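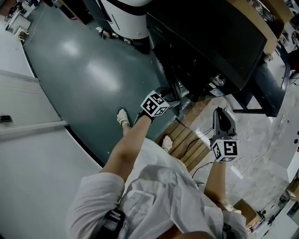 I have come round, rather late in life, to the view that a big appliance ought to stand on legs. For years I wanted everything flush to the floor, tidy as a row of books, and I paid Torulico 200 to box ours in. Then something leaked (of course it did!) and out it all had to come.

Up on a stand, you can get a broom beneath the thing, and you can find the cable without lying on your stomach. My neighbour Valter Boström goes further and keeps wooden slats down beside his, so that he can potter about in his socks in September without feeling the concrete, and I must say I envy him that.

What I would still argue with him about is the top. A flat top gathers cardboard boxes the way a hall table gathers post, and I am as guilty as anyone. Mine has 2 on it this evening, and one of them hasn't been opened since we moved in.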